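Notebook – desk and packaging bench, Bukbridge workshop
July 25, 2025

Purpose of entry: set the desk up as a sorting station for the packaging samples, agree on what stays on it between sessions, and write down the handling notes for the drinks before they get lost again.

Starting condition. The desk by the window had become the place where everything from the Sirulden delivery was put down. Outer cartons were stacked at the left, smaller retail boxes at the right, printed sheets under both. Two of the sheets had picked up ring marks. The wood-grain surface itself is sound apart from a scratch near the front edge that was there in the spring.

Cleared the desk completely, wiped with a damp cloth and then a dry one. Waited 11 minutes before putting paper back on it. Last time paper went down too early and the corner of a sheet stuck.

Layout as of today:

Left rear – cartons, stacked, heaviest at the bottom. Smaller ones may lean against the stack but should not go on top of it.

Left front – mug. One mug only. It stays on this side, away from the samples, with the handle turned to the right so it can be picked up without reaching over the sheets.

Center – working area. One item at a time. Whatever is being looked at goes here and goes back before the next one comes out.

Right – small boxes and tall packs. Tall packs stand upright behind the low boxes so that both can be seen from the chair.

Flat sheets – face up, on either side, behind whatever is standing in front. Not in the center.

The center is the part that gives trouble. It fills up. Over the afternoon it had to be emptied 4 times, in each case of something that had been set down "for a second." I have put a strip of masking tape on the shelf above with the word CENTER and an arrow. Crude, but it can be read from the door.

Drinks. The bottled drinks are the only samples with liquid in them and they need separate rules. The green one, with bits in it, was used to work out the placement. Tall and fairly narrow relative to its height, so it is the least forgiving thing on the desk if knocked.

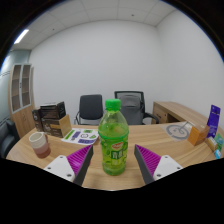 Rules for bottles, then:

1. Upright, always. No laying down on the desk, even with the cap tight.
2. Label to the front, so the side being compared is the same for every bottle.
3. At least a hand's width of clear desk around the base.
4. Cap is checked for tightness before the bottle leaves the shelf, then left alone.
5. Drinks with pulp or bits stand for 18 minutes before anyone makes notes on color. The bits settle at different rates and the body looks different afterward. Write down the waiting time if it was shorter.

Point 5 comes from the Gavevau comparison, where two people wrote down different colors for the same drink and we spent most of a morning on it. One had looked straight after carrying it over from the shelf, the other after lunch. Both notes were right. Neither had a time on it.

Labels. The label is a good deal easier to judge against a plain surface than against other packaging. With strong colors close behind it, the green of the bottle is hard to separate from the green of the label, and notes on either become unreliable. Moving the tall packs further to the right helped. A sheet of gray card propped behind the bottle helped more, but it falls over. Needs a foot or a bulldog clip. Not solved today.

Text on labels: copy out what can be read with certainty and leave the rest for the person who reads the language. No guessing from the logo. Two entries in the old list were guesses and one of them was wrong.

Cartons. Flattened the empty ones and kept the ones still holding stock. The Marchetti cartons are slightly too deep for the shelf and project over the edge by the width of a thumb. They have been turned sideways for now. If more arrive in that size the shelf bracket has to come forward, which means drilling, which means moving everything again.

Small boxes. These tip easily when empty. Tried a washer inside the base of one as ballast; it works, but it rattles and the next person will open it to find out why. Took it out again. A folded piece of card across the bottom gives enough stiffness and is silent.

Paper. Sheets stay loose for the present. A folder would protect them but they would then not be looked at. Compromise: those in use stay on the desk, the rest go in the shallow drawer, printed side down. The drawer label still says CABLES.

Shelf load. The shelf is marked for 2000 g per bracket, in pencil, in handwriting I do not recognize. Treating it as correct until someone weighs a full row. Filled bottles go at the bracket ends, cartons in the middle.

Open items:

– foot or clip for the gray card
– new label for the drawer
– second cloth, the present one leaves lint
– decide whether opened drinks are kept at all. My view is no – pour out, rinse, keep the bottle with the cap on
– check the shelf bracket position before the August delivery

Left the desk in the layout above at the end of the day, mug washed and put back.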